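Ticket 557: Arm stops when closing the microwave door in the simulated kitchen
Opened by: Nivaldo Brandão
Assigned to: Hường Lò
Project: Hudutero, home kitchen arm
Status: solved, waiting for one check

Nivaldo, Friday, morning

Hello all. I have a problem with the door task and I cannot find the reason alone. I run the simulation on my computer at home, with the same files as the computer in the workshop. The arm must go to the open microwave door, push it from the outer side and close it. Opening gives me no trouble. When I start the closing task, the arm goes up to the door, makes very small movements for a few seconds, and then the controller stops with the message "joint 2 torque limit". The door stays open.

What I tried already:
Restarted the simulator. Same result.
Changed the speed to half. Same result, only later.
Made the door lighter in the model file. Same result.
Removed the toaster from the kitchen model, in case the arm touched it without my seeing. Same result, so I put it back.

I attach the view at the moment of the stop. 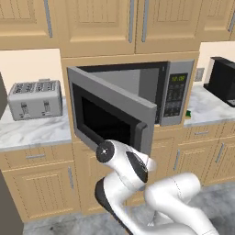

Ouali Shared Workshop, Robotics Group

Hường, Friday, 11:40

Thank you for the clear list. I looked at the wrist. It is just under the lower edge of the door, near the corner. For a push from the outer side I would expect it higher and more in front of the window. My guess is that the arm is pushing up against the door from below. The hinge does not permit this direction, so the force grows until the controller gives up. This would also explain why a lighter door does not help.

Please can you do two things:
1. Turn on the display of contact forces and run the task again.
2. Send me the target point for the push, with the name of the coordinate system it uses.

Nivaldo, Friday, 14:15

I did both. The contact arrow points almost straight up, so your guess is good. The target point is written in the coordinates of the cabinet, but the planner reads it in the coordinates of the door. I copied this line from the drawer task, where the two are the same when the drawer is closed. The target is 200 mm too low when the door is fully open.

Hường, Friday, 14:50

Then we have the cause. Please change the line to use the door coordinates and measure the point again from the hinge. Also add one point before it, so that the arm first moves away from the door, then goes up, and only then comes near to push. Without this extra point the arm can still pass under the corner and touch it.

One more question. Which value do you have for the contact stiffness? In the old Grikatari files it was very high, and this made the small shaking movements worse for me.

Nivaldo, Friday, 17:05

The stiffness was still the old value. I put 600, as in the shared settings. With the new target and the extra point the door closes, and the shaking is gone. I repeated the task with the door half open and this also works.

There is one small thing left. After the push the arm waits a little too long before it returns. It does not disturb me, but I write it here so that it is not forgotten.

Ljubica Živković, Friday, 17:30

I had the same wait in the drawer task. Look at "settle time" in the task file, it is in seconds and not in milliseconds. I lost an evening with this.

Hường, Friday, 18:10

I put the corrected file in the shared folder and left the old one with "old" in the name. Please do not copy target lines between tasks without checking the coordinates. I will write this also in the start guide. Ljubica, can you run the closing task once on the workshop computer? When it passes there, I close the ticket.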